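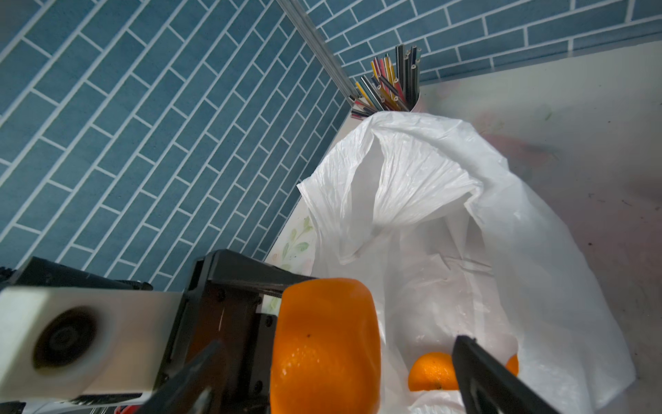
Zihan Liang

Saturday, February 3, 2018

Kitchen notebook, Resteo, peel trials.

Oranges from Gruvitz, in the thin white bag they give you whether you want it or not. The list said "small, firm, unwaxed." What we have is large and very shiny. I read the list over the phone myself and remember being pleased with how clear I was.

Put them in the corner by the blue tiles, still in the bag, handles up. I've used that end of the counter for everything this winter. It's white, it wipes down, and the tile behind it doesn't mind juice. The other end belongs to Flor's bread, and I have been told where the border is.

Note on the bag, which I meant to write down in October and didn't. Fruit goes in fine and comes out badly. The plastic bunches up into a sort of tent and the mouth ends up wherever it likes, so you reach for an orange and get a handful of bag. If you pull, the rest come along for the ride. What works is to lay the bag on its side, open end toward you, and take the nearest orange first. I'm aware that this is a paragraph about taking oranges out of a bag. The alternative was another afternoon on the floor looking under the fridge.

Looked them over before washing. A few small dark specks on the peel of the biggest. Flor Urrego (who will read this) says specks are nothing and that I should see the lemons she grew up with. I have put the specks down as specks. Dimpled all over, good color, stem nub still on one. I left the nub alone until after the wash this time, having learned last time that if you pick it off first the water gets in at the hole and you have a soft patch by morning.

Wash: warm water, the stiff brush, no soap. The shine did not come off. Second wash, hotter. Shine somewhat reduced, as was my good mood. If this is wax then the pith notes from this batch are no use for comparison with the October ones, and I'd like whoever types up the results to read this sentence twice.

Peeling. Used the Salazar peeler on the first orange and gave up halfway. It takes the color off beautifully and leaves all the pith behind, so you get confetti. Scored the rest with the paring knife, pole to pole, and pulled the quarters off by hand. Slower, much better pieces. The big one has a thick peel, easily the thickest so far, and for candying I think that will turn out to be worth the annoyance. Peel from that one alone came to 164 grams on the Viso scale. Weighed it again on the old scale and got something else, so I have gone with the scale I like.

Blanching. Last time it was 3 changes of water and the result was bitter enough to clear a room. Did 4 today. Started each one cold and brought it up slowly, as the card says. Tasted a strip after the last change and it was bitter at the front and then fine. Flor tasted one and said it was bitter at the front and then bitter. We have agreed to differ until Monday.

Syrup is on low now. Kept it plain, with no vanilla and none of the cardamom somebody left out on the shelf with a hopeful sticky note. One thing at a time. The sticky note has been filed in the back of this book.

Peeled fruit: in the lidded tub, second shelf, please eat it. It's perfectly good orange. The last lot sat there until it had a personality, and I was the one who had to introduce it to the compost.

Things to sort out:

Gruvitz receipt is number 2774, clipped inside the cover. Ask them outright whether these are waxed. Ask them for a paper bag too, or bring the crate and save everyone the conversation.

The paring knife needs sharpening. It has needed sharpening in every entry by me since this book was started.

Counter corner: the grout under the first row of tiles is going orange. I'd like to call this seasonal. Will try baking soda.

Drying rack is missing a foot. Currently level, thanks to a folded copy of the wash instructions, so if you want to know how to wash the fruit you will have to lift the rack.

Syrup check at the end of the day. Peel turning clear at the edges, still cloudy in the middle. Heat off, lid on, left to sit overnight in its own syrup. Took the bag home to line the bathroom bin, where it should at last do what I ask.

Notebook Trials Recipes Suppliers Older entries Log in

3 comments

Flor: It was bitter. Also the border is the third tile, and there was a strip of peel on my side of it.

pithy_in_portland: Scoring into quarters is the way to go. If you suspect wax, pour boiling water over them in a colander and scrub right away while they're hot, works better than soaking in my experience. How long do you dry yours before sugaring? Mine always go tacky.

Zihan: Overnight on the rack at least, and a second night if it's raining. Will try the colander. Flor, the peel has been moved.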